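Flavside-users mailing list archive
Re: [Flavside-users] Remote control demos in the simulated kitchen, wrist view or scene view?
Date: 08/12/2022
From: Khondokar teleoperation group
In reply to: message from the Fenow list account

> We are starting to collect demonstrations for the counter task in
> Drillanar and have 4 operators to train. Two questions before we begin.
> First, do you let the operator see the wrist view while driving the arm,
> or only the scene view? Second, how many demos did you need before the
> policy was worth running? Our budget allows for 500 and we would like
> to know if that is a waste of time.
>
> Also, the hand controller we have sends position at a much higher rate
> than the simulator steps. Is anyone filtering that?

Answering in order.

We show both views, side by side, the scene view on the left. When we gave people only the scene view they could get the hand over the right part of the counter, but they guessed at the last bit of height and often pushed the fingers into the marble. With only the wrist view they lost track of where the rest of the arm was and ran into joint limits. Two windows take a short while to get used to. Let each operator drive freely before you record anything, and throw those runs away.

On numbers, we went to 2000 in July. We also trained on a subset of 500 and it was good enough to tell us that our resets were wrong, so I would not call it a waste. Objects were being put back in nearly the same spots every time and the policy had learned the spots. Fix the reset spread first, then collect. Thin objects like flatware need more demos than boxes or cups, at least in our hands.

For the controller rate, we keep only the latest pose at each sim step and drop the rest. We tried a moving average and the operators complained of lag. If you see jitter, lower the translation gain before you add a filter. We also have a clutch on the left pedal so the operator can let go, move the hand back to a comfortable place and pick up again. Log the clutch state. We forgot to, and had to work it out afterwards from the arm velocities.

One more thing on labels. Mark a demo as failed at the time, by the operator, with a key press. Going back over the recordings later took us longer than the driving did. Keep the failed ones in a separate folder, and store the random seed with every run whether it failed or not.

Two views from the counter setup are pasted in below. The config for the camera placement is in the Drillanar branch under the kitchen folder.

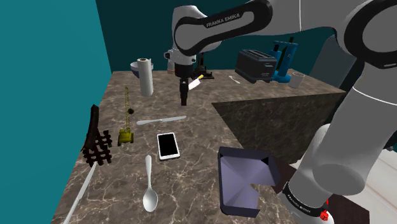
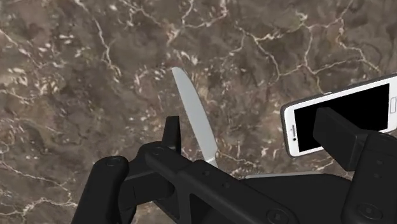
Counter task, simulated. First: scene view, gripper open. Second: close view of the gripper with the knife and phone.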